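Visit to the Zetden workshop, Jolport
Written by Boyang Qin, 2020-05-06

I was invited together with Amrit Paquette to see how Zetden looks after its hand-held gripper station. We have two of these stations at Vachon and ours need more repair than we would like, so I went with a long list of questions. Audrey-Anne Desjardins received us and gave us the whole morning, for which I thank her very much.

The way from Jolport station is not well signed. Take the exit by the bus stop and follow the canal. The bell is at the second door.

How the station is set up

Zetden keeps one station complete and permanently assembled, and all new people learn on it. The operator sits at the table with one gripper in each hand. On top of the table lies a white board, and the aluminium rails run along the two sides. Audrey-Anne told us that the rails are checked with a long level at the start of each month, and that they were never moved since the station was built.

The task of the morning used a divided box and one small part. The box stays near the back of the board and the part is put in front of it, in the middle, where both grippers can reach. I asked if the position of the part is marked. It is not, they change it a little each time on purpose.
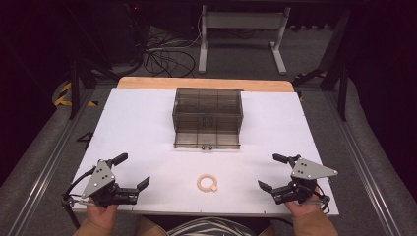
The grippers and their care

Each gripper has a perforated metal plate above the black mechanism, and a cable which goes down from it on the outer side. At Vachon the cable is what fails first, so I spent most of my time on this. Tanner Bélanger does the maintenance and he was very open about his mistakes. In the first season they fixed the cable tightly to the handle, and it broke inside after 31 sessions. Now they leave a free loop. The best cable until today has done 232 sessions and is still in use.

His routine, as I wrote it down:

Before the first session, open and close both grippers 13 times and listen. A dry joint makes a small clicking.
Wipe the fingers with a cloth and alcohol, and let them dry before touching any part.
Pull lightly on the cable where it enters the body. If it moves, the gripper goes to the bench.
Once a week, tighten the screws of the plate by hand, never with the electric driver.

The last point made Amrit laugh, as we have damaged two plates exactly in this way.

The fingers are exchanged always in pairs. Tanner keeps the old ones in a drawer with a label saying how many sessions they did, and the last pair had 117. He showed us the wear on the inside face – one can feel it with the nail before one can see it. He exchanges the fingers when the jaws still close fully but a thin part begins to turn between them.

We also discussed how to close the jaws when the part is flat. The operator, Ximena Arriaga, prefers to come in with one gripper already closed and to keep the other one open. I had always taught people to start with both open. I will try her way at home.

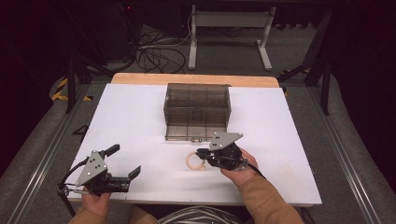 Left gripper open, right gripper closed and pointing to the ring.

What we take home

I will change our cable fixing first, because it costs nothing. The label for old fingers is also a good habit and I am a little ashamed that we did not have it. For the finger material Tanner recommended to ask Brilik for samples; Amrit has written to them and we wait for the answer.

One question stayed open. Zetden stores the grippers hanging and we store them lying in a box. Tanner thinks that hanging is better for the joints, but he has no numbers for it. If another group has compared the two, I would be glad to hear from them.

Audrey-Anne and Ximena will visit us at Vachon later in May, and I have promised them to have the second station working by then.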